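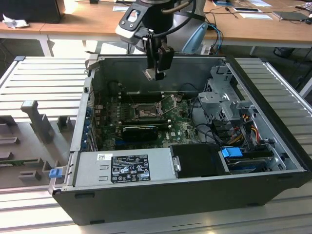
회수된 사무용 데스크톱의 재사용 가능성은 대체로 외관 등급과 전원 투입 결과의 두 변수로 기록된다. Putumville의 회수 체계도 이 관행을 따르고 있었으며, 접수 대장에는 외관 등급, 전원 반응, 모델명, 반출 부서만 남았다. 이 방식의 한계는 케이스 내부 상태가 기록에서 빠진다는 데 있다. 그림 1과 같이 측면 패널을 떼고 눕혀 놓은 본체에서는 프로세서 소켓이 비어 접촉 핀이 드러나 있는지, 소켓 고정 프레임이 열려 있는지, 기판 표면에 먼지가 있는지를 육안으로 확인할 수 있으나, 기존 대장에는 이 가운데 어느 것도 기입할 칸이 없었다. 프로세서가 없는 본체는 전원 투입 시험에서 불량 기기와 같은 코드로 처리되었고, 이후의 물류 단계에서도 두 경우는 구별되지 않았다. 본 절에서는 이러한 정보 손실이 처분 경로의 배정에 미치는 영향을 다루기 위해 설정한 조사 대상, 판정 항목, 분류 규칙 및 판정자 간 일치도 검토 절차를 기술한다.

3.1 조사 대상

조사 대상은 Putumville의 공공 부문에서 배출되어 Csizmadia 집하장으로 입고된 데스크톱 본체이다. 조사 기간에 입고된 본체는 모두 285대였으며, 이 중 배출 기록과 내부 점검표가 모두 완결된 218대를 분석에 사용하였다. 모니터 일체형 기기, 서버용 랙 장비, 휴대용 컴퓨터는 처음부터 조사 범위에 포함하지 않았다. 일체형 기기는 분해 순서가 제조사마다 달라 동일한 점검표를 적용할 수 없고, 랙 장비는 별도의 계약에 따라 처리되어 집하장을 거치지 않는다.

분석에서 제외된 본체의 대부분은 배출 부서의 기록이 누락된 경우였다. 특히 여러 부서의 기기가 한 팔레트에 혼적된 경우 자산 번호표가 떨어진 본체의 출처를 복원할 수 없었다. 이들 본체의 물리적 상태가 분석 대상과 체계적으로 다른지를 확인하기 위하여 외관 등급의 분포를 비교하였고, 뚜렷한 차이는 발견되지 않았다. 다만 외관 등급은 앞서 지적한 바와 같이 내부 상태를 대변하지 못하므로, 이 비교만으로 표본의 대표성을 주장하기는 어렵다.

입고 시점은 배출 기관의 교체 주기에 크게 좌우되었다. 행정 부서의 기기는 9월에 집중되었고 교육 기관의 기기는 학기 사이에 나누어 들어왔다. 집하장의 보관 공간이 한정되어 있어 입고가 집중되는 시기에는 점검 대기 기간이 길어졌다. 대기 기간이 내부 상태에 영향을 줄 가능성을 고려하여 본체는 실내에 보관된 것만을 대상으로 하였으며, 옥외 차양 아래에 임시 적치된 본체는 점검은 하되 분석에서는 제외하였다.

3.2 배출 경로

본체가 사용 부서에서 집하장에 이르는 경로는 세 가지로 구분된다. 첫째는 부서에서 집하장으로 직접 이송되는 경로, 둘째는 기관 내부의 전산 창고를 경유하는 경로, 셋째는 운송 위탁업체인 Hornine의 중간 창고를 경유하는 경로이다. 세 경로는 이송 거리보다 경유지에서의 취급 관행에서 차이를 보인다.

전산 창고를 경유하는 본체에서는 부품 전용이 빈번하다. 기관의 전산 담당자는 사용 중인 기기에 고장이 발생하면 창고에 보관된 동일 계열의 본체에서 부품을 떼어 충당한다. 이 행위는 기관의 관점에서는 합리적인 재사용에 해당하지만 자산 대장에는 반영되지 않는다. 대장상으로는 완전한 본체가 집하장에 도착하는 것으로 되어 있고, 집하장에서는 부품이 빠진 본체를 고장 기기로 간주한다. 결과적으로 재사용된 부품은 재사용 실적에 집계되지 않으며, 남은 본체의 가치도 실제보다 낮게 평가된다.

Hornine의 중간 창고에서는 부품을 분리하지 않는다. 그 대신 적재 효율을 높이기 위해 본체를 눕혀 여러 단으로 쌓는 관행이 있으며, 하단의 본체에서는 측면 패널의 변형이 관찰되었다. 패널이 변형된 본체는 외관 등급에서 낮은 점수를 받지만 내부 부품에는 손상이 없는 경우가 많았다. 외관 등급을 처분 기준으로 삼을 때 발생하는 오분류는 상당 부분 이 경로에 속하는 본체에서 나타났다.

직접 이송 경로의 본체는 상태가 가장 균질하였으나, 저장 장치의 처리 방식이 부서에 따라 달랐다. 일부 부서는 정보 보호 지침에 따라 저장 장치를 분리한 후 배출하고, 일부 부서는 장착 상태로 배출하여 집하장에서의 삭제를 요청한다. 저장 장치의 유무는 본체의 기능적 결함으로 보기 어렵기 때문에, 본 연구에서는 이를 판정 점수에 넣지 않고 별도의 항목으로 기록하였다.

3.3 점검 항목

내부 점검표는 여섯 개의 항목으로 구성하였다. 각 항목은 프로세서 및 소켓, 메모리 및 슬롯, 전원 공급 장치, 냉각 장치, 기판 표면, 케이스 구조이다. 항목을 이 수준에서 제한한 것은 현장 작업 시간을 고려한 결과이다. 예비 점검에서는 확장 카드, 전면 입출력 단자, 내부 배선의 상태를 독립 항목으로 두었으나, 판정 결과에 미치는 영향이 작고 작업자의 부담이 커서 기타 기재란으로 통합하였다.

프로세서 및 소켓 항목에서는 프로세서의 장착 여부를 먼저 기록한다. 장착되어 있지 않은 경우에는 접촉부의 형식과 손상 여부를 확인한다. 핀이 기판 쪽에 있는 형식에서는 보호 덮개 없이 노출된 핀이 이송 중 손상될 수 있으므로, 핀의 휨이나 이물질의 유무를 확대경으로 확인하도록 하였다. 고정 프레임이 있는 소켓은 프레임의 변형과 개폐 상태도 기록한다. 소켓의 손상은 현장에서 수리하기 어렵고 기판 전체의 재사용 가능성을 결정하므로, 이 항목에는 다른 항목보다 우선하는 지위를 부여하였다.

메모리 및 슬롯 항목에서는 장착된 모듈의 수와 용량보다 슬롯의 기계적 상태를 중시하였다. 모듈은 교체가 용이하고 집하장에 여분이 있는 경우가 많으나, 슬롯 고정부의 파손은 접촉 불량을 일으키며 교체 비용이 기판의 잔존 가치를 넘는다. 모듈이 없는 슬롯에 먼지가 쌓인 경우에는 압축 공기로 제거한 뒤 재확인하며, 제거 전의 상태도 함께 남긴다.

전원 공급 장치와 냉각 장치는 분리하지 않은 상태에서 점검한다. 전원 공급 장치는 외부 단자의 변색, 팬의 회전 저항, 이상음의 유무를 기록하고, 냉각 장치는 방열판의 고정 상태와 팬 축의 유격을 기록한다. 열전도 화합물의 상태는 프로세서를 분리해야 확인할 수 있어 판정에서 제외하였다. 이 결정으로 과열 이력이 있는 본체를 가려내는 능력은 다소 저하되었을 것으로 판단된다.

기판 표면 항목은 먼지, 부식, 축전기의 팽창, 액체 흔적의 네 하위 항목으로 나뉜다. 먼지는 그 자체로 결함으로 보지 않는다. 사무 환경에서 장기간 사용된 본체에는 예외 없이 어느 정도의 먼지가 있으며, 건조한 먼지는 세척으로 제거된다. 반면 섬유성 먼지가 습기와 결합하여 기판에 고착된 경우에는 부식이 동반될 가능성이 있어 세척 후 재점검 대상으로 분류하였다.

케이스 구조 항목은 외관 등급과 중복되는 면이 있으나 평가의 기준이 다르다. 외관 등급은 긁힘, 변색, 표식의 잔류와 같이 구매자의 인상에 관계되는 요소를 반영한다. 케이스 구조 항목은 측면 패널의 체결, 기판 받침의 변형, 드라이브 거치대의 고정 등 기능에 관계되는 요소만을 반영한다. 두 값을 분리하여 기록함으로써 외관은 불량하나 구조는 건전한 본체를 식별할 수 있다.

3.4 분류 규칙

점검 결과에 따라 본체는 완제품 재사용, 보충 후 재사용, 부품 회수, 물질 재활용의 네 범주 중 하나로 배정된다. 완제품 재사용은 모든 항목에서 결함이 없고 저장 장치를 제외한 부품이 갖추어진 경우이다. 보충 후 재사용은 결함은 없으나 프로세서, 메모리 등 교체 가능한 부품이 빠진 경우를 가리킨다. 부품 회수는 본체로서의 재사용은 어렵지만 하나 이상의 주요 부품이 건전한 경우이며, 물질 재활용은 그 밖의 모든 경우이다.

기존 규칙에는 보충 후 재사용 범주가 없었다. 전원 투입에 반응하지 않는 본체는 원인에 관계없이 부품 회수 또는 물질 재활용으로 이관되었고, 둘 사이의 선택은 작업자의 재량에 맡겨졌다. 새 규칙을 적용하여 분석 대상 218대를 다시 분류한 결과, 68대가 보충 후 재사용에 배정되었다. 이들의 다수는 전산 창고를 경유한 본체였으며, 이는 3.2절에서 기술한 부품 전용 관행과 부합한다.

보충 후 재사용 범주의 설정에는 부품의 확보 가능성이라는 조건이 따른다. 결함이 없는 본체라도 적합한 프로세서를 구할 수 없다면 실제로는 재사용되지 않는다. 따라서 분류 시점의 재고를 조건으로 삼을 것인지가 문제가 된다. Hegedűs는 재고 조건을 분류 규칙에 포함할 것을 주장하였다. 재고가 없는 본체를 장기간 보관하면 공간 비용이 발생하고 그 사이에 잔존 가치가 하락한다는 것이 그 근거이다. Dhanial은 재고 조건을 포함할 경우 동일한 상태의 본체가 입고 시기에 따라 다른 범주에 배정되어 비교가 불가능해진다고 보았다. 본 연구에서는 분류 규칙과 처분 결정을 별개의 단계로 두고, 재고는 처분 결정 단계에서만 고려하였다.

결함의 경중을 점수로 환산하여 합산하는 방식도 검토하였다. 합산 방식은 계산이 단순하고 기존의 등급 체계와 연결하기 쉽다. 그러나 소켓의 손상처럼 단독으로 재사용을 배제하는 결함과 패널 체결부의 마모처럼 누적되어도 기능에 영향이 작은 결함이 같은 척도에 놓이는 문제가 있다. 이에 순차 판정 방식을 채택하여, 배제성 결함을 먼저 확인하고 나머지 항목은 보수 소요를 추정하는 데에만 사용하였다.

3.5 기록 체계

점검 결과는 재고 관리 프로그램 Bando에 입력하였다. Bando의 기본 서식은 자산 번호를 키로 하는 단일 레코드 구조이며, 부품의 이동을 별도의 레코드로 처리하지 않는다. 한 본체에서 분리된 메모리가 다른 본체에 장착되면 두 레코드의 비고란을 각각 수정해야 하고, 한쪽의 수정이 누락되면 부품이 중복 집계되거나 사라진다. 이 문제를 피하기 위하여 부품 이동 대장을 별도의 표로 작성하고 자산 번호를 통해 본체 레코드와 연결하였다.

입력은 점검과 동시에 수행하는 것을 원칙으로 하였다. 초기에는 종이 점검표를 모아 매주 수요일에 일괄 입력하였으나, 기타 기재란의 약어를 해독하지 못하는 사례가 반복되어 방식을 변경하였다. 변경 전에 작성된 점검표는 원본과 입력값을 다시 대조하였고, 해독이 불가능한 기재는 결측으로 처리하였다. 결측이 여섯 개 점검 항목 중 어느 하나에 해당하는 본체는 3.1절의 기준에 따라 분석에서 제외되었다.

점검 시의 육안 소견은 선택형 코드로 기록하고 서술형 기재는 보조적으로만 사용하였다. 예를 들어 소켓이 비어 있는 경우의 코드는 접촉부 건전, 접촉부 손상, 확인 불가의 세 값을 갖는다. 확인 불가는 이물질이나 고착된 화합물로 인해 접촉부가 보이지 않는 경우에 한하여 사용하며, 세척 후에도 확인되지 않으면 손상에 준하여 처리한다. 이 규칙은 재사용 가능한 본체의 수를 보수적으로 추정하는 방향으로 작용한다.

3.6 판정자 간 일치도

분류의 재현성을 검토하기 위하여 Hegedűs와 Dhanial이 분석 대상의 일부를 독립적으로 판정하였다. 두 판정자는 상대의 결과와 전원 투입 시험의 결과를 모르는 상태에서 점검표를 작성하였다. 본체의 제시 순서는 판정자별로 달리 하였고, 첫 번째 점검에서 제거된 먼지가 두 번째 판정에 영향을 주지 않도록 세척은 두 판정이 끝난 뒤에 실시하였다.

프로세서의 장착 여부와 메모리 모듈의 유무에서는 불일치가 없었다. 불일치는 기판 표면 항목에 집중되었으며, 특히 고착된 먼지와 초기 부식의 구별에서 두드러졌다. 두 판정자는 협의를 거쳐 금속 단자부의 변색이 동반된 경우에만 부식으로 기록하기로 합의하였고, 수정된 기준은 이후의 모든 점검에 적용하였다. 합의 전의 판정은 원자료에 그대로 보존하였다.

접촉 핀의 미세한 휨도 판정이 갈리는 원인이었다. 조명의 각도에 따라 핀 배열의 반사가 달라지며, 정면에서 균일하게 보이는 배열이 비스듬한 조명 아래에서는 불균일하게 보이는 경우가 있었다. 이에 따라 소켓 점검은 서로 다른 두 방향의 조명에서 각각 수행하고, 어느 한쪽에서라도 불균일이 관찰되면 확대 점검으로 넘기도록 절차를 보완하였다. 확대 점검에서도 판정이 일치하지 않은 본체는 프로세서를 장착한 기동 시험의 결과를 따랐다.

3.7 방법상의 제약

본 절차에는 몇 가지 제약이 있다. 우선 점검은 입고 시점의 상태를 대상으로 하므로 부품이 언제 어디에서 분리되었는지를 직접 확인하지 못한다. 배출 경로와 부품 결손의 관계는 경로별 빈도에 근거한 추정이며, 전산 창고의 작업 기록과 대조된 것이 아니다. 해당 창고의 출고 기록은 기관마다 서식이 다르고 일부는 보존 기간이 경과하여 확보할 수 없었다.

다음으로, 조사 대상은 공공 부문의 조달 체계를 통해 도입된 기기에 한정된다. 공공 부문에서는 동일한 계열의 본체가 대량으로 도입되므로 부품의 상호 교환이 쉽다. 가정이나 소규모 사업장에서 배출되는 본체는 구성의 편차가 크고, 보충에 필요한 부품을 같은 배출 흐름 안에서 확보할 가능성이 낮다. 보충 후 재사용 범주의 비중을 다른 배출원에 그대로 적용하는 것은 적절하지 않다.

마지막으로 재사용 이후의 사용 기간은 추적하지 않았다. 보충을 거쳐 재공급된 본체가 완제품 상태로 재공급된 본체와 같은 기간 동안 사용되는지는 별도의 추적 조사를 요한다. 4절의 비용 산정에서는 두 범주의 잔여 사용 기간을 동일하게 가정하였으며, 이 가정을 완화한 경우의 결과는 부록에 수록하였다.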